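Daylight and Glare in Shared Study Rooms

Student project report
Leanne Rudd
Submitted 2018-01-06

1. Background

The project started from a complaint in my own building. The study room on the ground floor has a large west-facing window, and by late afternoon most people sitting near it have either moved or pulled the blind down. Once the blind is down it stays down, often until the next morning, and the ceiling lights are on all day as a result. I wanted to find out how common this is, and whether a fixed treatment on part of the window would let people leave the blind alone.

I looked at four study rooms in two buildings, Andel House and the Takeda Wing. Two of the rooms face west, one faces south and one faces north. All four have the same type of roller blind and the same ceiling lights, which made them easier to compare. The desks are laid out differently in each room and I did not move them.

2. What I did

The readings were taken in July, when the rooms are open but quieter than in term. I used a hand-held light meter borrowed from the physics store. At each visit I measured the light at desk height in the middle of the room, at the desk nearest the window and at the desk furthest from it. I also wrote down the position of the blinds and whether the ceiling lights were on.

Alongside the readings I gave out a short questionnaire. It asked where the person was sitting, whether they had been bothered by glare that day, and whether they had changed anything because of it. There was a space at the bottom for comments. I had 17 completed forms back, which is fewer than I hoped for. The room in the Takeda Wing that faces north produced only one, so I have not drawn anything from the answers for that room.

For the fixed treatment I did not have permission to stick anything to the glass. Instead I hung a panel of frosted plastic sheet inside one of the west windows at Andel House, covering the lower part. It stayed up for seven days and was then taken down. The sheet came from a local supplier, Edier, who cut it to size. The first piece was cut to the size of the outer frame and had to be sent back, which lost me most of a week.

3. Results

The highest reading was 1,073 lux, at the desk nearest the window in the first west-facing room, with the blind up and the sun low. The desk at the back of the same room was much darker at the same time, and I think the gap between the two matters more than either number. A person looking up from a dim desk towards a bright window has to adjust each time, and several of the comments describe this without using the word glare. One person wrote that the room "gives you a headache by five". Another said they sat with their back to the window and then could not read their laptop screen.

In both west-facing rooms the blinds were down on most of my morning visits, at a time when no direct sun could reach the windows. The ceiling lights were on every time. In the south-facing room the blinds were usually halfway, and the desks along the side wall were the most used. The north-facing room had its blinds up at every visit, though the lights were on there too. There is one switch for the whole corridor side of the Takeda Wing, and I did not find out who sets it.

While the panel was up, the blind behind it was left open on four of the mornings I checked. Readings at the nearest desk were lower in the afternoon and the back desk was hardly changed. The comments from that week were mixed. People liked being able to keep the blind up, but two missed the view of the courtyard, and one said the panel looked temporary. It was hung on picture wire, so that was a fair remark. 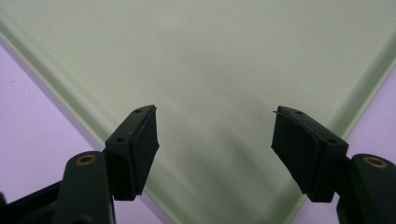
Why does a frosted surface reduce glare if it still lets most of the light through?

A frosted surface scatters the light in many directions, so the sun is no longer seen as one small, very bright spot. The window as a whole may still be bright, but the contrast between it and the rest of the room is softer and the eye copes with it better.

4. Problems with the method

The main weakness is the time of year. In July the sun sets late and is high for much of the day, so the afternoon problem comes on later than it would in October, when the rooms are full. A second set of readings in autumn term would have been better, but by then the meter was needed for teaching.

The second weakness is that I only had one panel. A cloudy spell in the middle of that week made the afternoon readings hard to compare with the earlier ones. I kept them in the table but marked them.

I also tried to record the readings with a phone app called Jitus so that the times would be stored automatically. It lost two visits when the phone restarted, and after that I went back to a notebook.

5. Suggestions

The cheapest change would be to raise the blinds when the rooms are unlocked in the morning. It needs no equipment, and in the west-facing rooms it would give several hours of daylight before anybody has a reason to lower them.

If the college wants to try a fixed treatment, I would start with film on the lower half of the west windows at Andel House and leave the upper half clear. Film is neater than a hung panel and keeps some of the view. It should be tried in one room first, with readings taken in autumn and again in early spring.

The desks in the first west-facing room could also be turned so that people sit side-on to the window. I did not test this, but it was suggested on three of the forms.

The full table of readings and a blank copy of the questionnaire are in the appendix.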